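8/9/21
folding, long sleeves — handheld demos, bedroom set

Started 9:30. Witold on grippers, me on logging, Halina relabeling yesterday's batch on the other machine. Goal for today was 45 clean demos of sweater folding, got 40. Will make up the rest tomorrow before we touch pants.

Question we're after (writing it down again so I stop drifting): does the policy need a fixed start pose, or can it cope if we let the sleeves land where they land? Old set was all neat starts and the thing fell apart as soon as a cuff was tucked under. Remigiusz thinks it's the bedding. I think it's the sleeves. Need to split those two apart or we'll argue till March.

So two arms to the collection:
A - neat start, sleeves straight out to both sides, body flat, hem toward the operator
B - tossed start, one shake and drop, no fixing

Same garments in both. Same bed. Busy blanket stays on for all of it, Edmund wants patterned backgrounds in at least half the data and I'm done fighting him on it.

Pink ribbed one with the turtleneck is the A reference. Match new starts to this by eye, good enough:

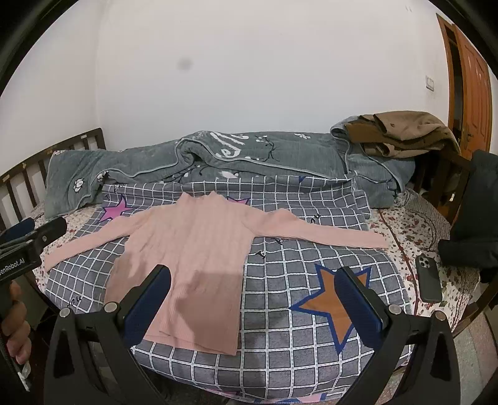 Things that went wrong

Sync between left and right gripper drifted again. 3 demos tossed. Restarting both units together fixed it, restarting only the left one did not. Brenda says same thing happened at the Ostrowski site, ask her for her notes.

Knit catches when the fingers come in too steep. Witold went flatter, slid in from the hem side, much better. Tell the others. Should go in the operator sheet.

Shadow from the gripper lands on the garment in a lot of clips. Left it. Segmentation didn't care on the first ten I checked, did not check the rest.

Also I named the first folder wrong (B insted of A). Fixed on the drive, NOT fixed on the Hisham copy. Do not sync until I've done that.

Numbers

Total after today 2,702 episodes, all garments. Ran the small model overnight on the old set only, so nothing from today is in it. Sleeve fold ok on neat starts, second sleeve is where it goes bad, it lets go early and the cuff slides back. Looks the same as last week. No opinion on bedding yet, not enough plain-sheet episodes to say anyhting.

Next

- finish A, then B with same sweater, same operator
- plain sheet version of both, swap blanket out after lunch
- check finger pads for wear, Witold's right one feels slick
- Halina: split "release" label into early / on target
- send Edmund the tossed clips so he can look at the drift himself
- charge everything tonight, both units, not just mine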